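Preguntas frecuentes sobre cepillos ventilados

¡Nos escribís muchísimo sobre cepillos! Lo que empezó como una notita al final del catálogo de Ardeleanu ha ido creciendo hasta convertirse en esta página, que repasamos cada vez que llega una duda nueva. Si la tuya no está, mándala y la añadimos encantadas.

¿Qué es exactamente un cepillo ventilado?
Es un cepillo con la cabeza abierta. En lugar de una base maciza tiene costillas o aros, con huecos entre ellos por los que pasa el aire. Los hay rectangulares, ovalados, curvos... A nosotras nos gustan especialmente los de costillas en forma de U, unas dentro de otras, porque son preciosos por detrás y se limpian de maravilla.

¿Sirve para secar el pelo con secador?
¡Para eso brilla! El aire atraviesa la cabeza del cepillo y llega a la raíz sin que tengas que ir levantando mechones cada dos por tres. Usa una temperatura media y mantén el secador en movimiento. Si buscas un alisado muy pulido, termina con uno redondo: el ventilado da un acabado más suelto, con más cuerpo.

¿Puedo desenredar con el pelo mojado?
Sí, con paciencia. Quita primero el exceso de agua con una toalla, empieza por las puntas y ve subiendo poco a poco. Las púas finas ceden bastante, pero si notas un nudo serio, deshazlo antes con los dedos y una gota de acondicionador.

¿Para qué son las bolitas de las púas?
Para que la punta no arañe el cuero cabelludo. Merece la pena mirarlas de vez en cuando: si a varias púas les falta la bolita y notas que rascan, toca jubilar el cepillo. 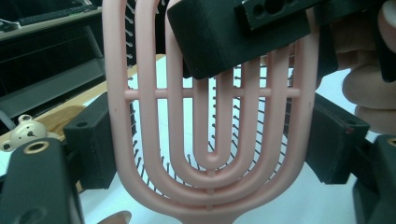

Tampoco hace falta obsesionarse con una púa torcida. Si está solo doblada y conserva su punta redondeada, se puede seguir usando tan ricamente.

¿Cómo lo limpio?
Saca los pelos con el mango de un peine fino, metiéndolo por los huecos desde atrás (es casi adictivo). Después, un barreño con agua tibia y un chorrito de champú, un cepillo de dientes viejo para las esquinas, aclarado y a secar con las púas hacia abajo sobre una toalla. Nada de agua hirviendo ni de radiador, que el plástico se deforma.

¿Cada cuánto?
Los pelos, cada pocos días. El lavado completo, cada 2 semanas, o antes si usas laca, espuma o champú en seco.

Los colores claros, ¿se ensucian más?
Se les nota más, que no es lo mismo. En un rosa pastel mate, los restos de producto se ven enseguida, y a mí eso me parece una ventaja: sabes cuándo toca lavarlo. Para las manchas de tinte, jabón neutro y paño suave; el estropajo deja marcas brillantes en el acabado mate.

¿Va bien para pelo rizado?
Depende del rizo y de cómo te guste llevarlo. En ondas amplias funciona muy bien. En rizo cerrado úsalo solo con el pelo húmedo y mucho acondicionador, porque en seco abre el rizo y encrespa.

¿Y para niños?
Muchas familias nos cuentan que es el único que aceptan sin protestar. Prueba a sujetar el mechón por encima del nudo mientras cepillas, así no tira de la raíz.

¿Dónde lo guardo?
En un vaso alto con el mango hacia abajo, o en un cajón donde nada aplaste las púas. En la bolsa de viaje, mételo en una fundita de tela.

¿Quién contesta a estas preguntas?
Yo, Despina Moschos, con la ayuda de todas las que escribís contándome vuestros trucos. El del mango del peine llegó por correo, ¡y ya no limpio los míos de otra manera!

Última revisión: 21 de octubre de 2022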